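Right, tea and coffee box saga. Several of you asked after I moaned about the state of the hot drinks shelf, so get comfy 🧵 1/13

2/ Background: we've got a small holiday let in Dirnham (two bedrooms, one very small kitchen) and every changeover I was finding sachets in the cutlery drawer, sachets in the bread bin, one memorable sachet in the shower. Guests help themselves, fair enough, but then they put things back wherever!

3/ I'd been using a cereal bowl. A cereal bowl full of sachets looks nice for as long as it takes someone to go digging for the decaf. After that it's a heap.

4/ So in October I went round the big secondhand place at Skilmont, the one with the awful parking, and found a wooden box with a lid that props up at the back and a mirror on the inside of it. Reddish brown, lots of little compartments. I think it was meant for jewellery or make-up. I didn't care, it was coming home with me.

5/ It did smell of somebody's perfume. Bicarb in every compartment, lid shut, left it for a week on the windowsill. Still a faint whiff if you put your nose right in, but who's doing that (me, constantly).

6/ Then the filling up. My first go was one of everything wherever it fitted and it looked like a jumble sale. Milk pots fell over, packets slid under the partitions where one's come a bit unglued. I had a sulk and made myself a cup of tea out of the normal cupboard.

7/ Second go, I took the whole lot out and sorted it on the table first. Packets in one pile, little cups in another, odds and ends by themselves. Obvious I know, but I'm a chucker-in by nature.

8/ What I've ended up with: packets down the two sides, little cups in the middle. The side compartments are narrow so the packets stay put and don't wander off.

9/ The foil ones want flattening with your thumb before they go in or they puff up and sit proud. I still get the odd crumpled one. Life's short.

10/ Someone asked where I buy the little pots. Mostly from Jalali, the cash and carry off the ring road. You have to get them in bulk and I've now got 60 in a shoebox under the bed in the spare room. My other half has views on this. The packets are whatever's on offer.

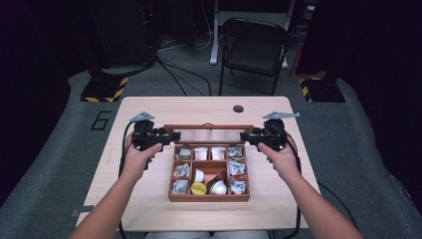
11/ THINGS I'D DO DIFFERENTLY
Measure first!! I bought a lovely set of taller pods from Dudora before checking the depth and the lid won't shut on them. They're lovely pods. They live in a mug now. Also I'd glue that loose partition before filling the box and not after, while swearing.

12/ And the mirror, a few of you asked if I'd take it out. No! It was the whole reason I picked it up in the first place. It does need a wipe every changeover though, people will touch it, and I've gone through more glass cloths this autumn than I'd like to admit.

13/ Next job is the shelf it's going to sit on, which currently has a toaster, a dead basil plant and a stack of takeaway menus on it. If anyone local wants a dead basil plant, shout. And if you've got a good way of labelling compartments that isn't a label maker (I've lost mine), please tell me before the next lot of guests arrive.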